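Visit to the Conholm works, 9 April 2024

We had been meaning to get to Conholm since January, when the first lot of dates filled up before we could reply. The works makes packaging and a small range of office furniture, both under one roof, and opens its doors to outside visitors a few times a year. Our group was given the morning slot.

The site is a short walk from the bus stop, past the tyre place and through the second gate. The first gate has the bigger sign but is for lorries only, and we lost ten minutes there. Sign-in was quick. Everyone got a badge and a pair of ear plugs, and bags had to go in the lockers. The lockers take a pound coin and give it back.

We began in the board store, where the corrugated sheets come in on pallets. Most of what they use is plain brown, single wall. There is a smaller stock of double wall for the heavier furniture parts, kept at the far end away from the loading door. The sheets are left to stand before cutting so that they take on the same dampness as the building. If they are cut too soon the folds can crack along the outside, and we were handed a cracked one and a good one to compare.

The cutting room is the loud part. A flat die comes down on the sheet and presses the creases at the same moment as it cuts the outline. The machine we watched was set up for a shallow tray with no lid, and was running at 4000 an hour. The offcuts go down a chute and are baled in the yard. A few of us would have liked longer in here, but the next group was waiting at the door.

After that we went upstairs to the carpeted rooms, where the finished goods are laid out and tried. It was a good deal quieter and we could take the ear plugs out. The tables up here are from their own Meesuk line, and the dark finish was the one most people asked about. It is matt, with a fine grain you can see close up and feel with a fingertip. It comes in 6 finishes in all, black being the one that sells best to offices.

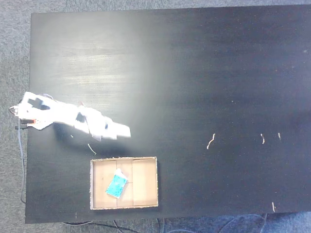

The drawback of black is dust. It shows every speck, and under the ceiling lights a matt top still goes pale in places, depending on where you stand. Our guide said as much without being asked. They advise a dry cloth first and a damp one after, and no spray polish, as it leaves patches. Anyone buying for a room with big windows might do better with one of the mid browns.

The trays get looked at up here as well. An open cardboard tray is a simple thing, but the rim takes most of the handling and is where the wear starts. The edge goes fluffy and paler as the outer paper lifts. Conholm rates its standard tray for 30 trips between shelf and bench before it should be replaced. They are trying a folded rim, sold as Flovus, which puts a double thickness along the top. It costs more board per tray and they had not settled the price when we visited.

Lunch was sandwiches and fruit in the canteen, included in the booking. There was tea but the coffee machine was out of order. Vegetarian options had been labelled properly.

The afternoon was meant to include the Ziltero building across the yard, where the table tops are pressed, but a delivery was blocking the walkway and this was cut to a look through the windows. We could see stacks of tops waiting for their legs and not much else. Those who want to see pressing should ask when booking whether that building will be open.

Total for the day was 274 pounds for the group, including lunch and the minibus back to the station. Flat shoes are required. There is a lift to the upper floor but the cutting room has two steps down and no ramp.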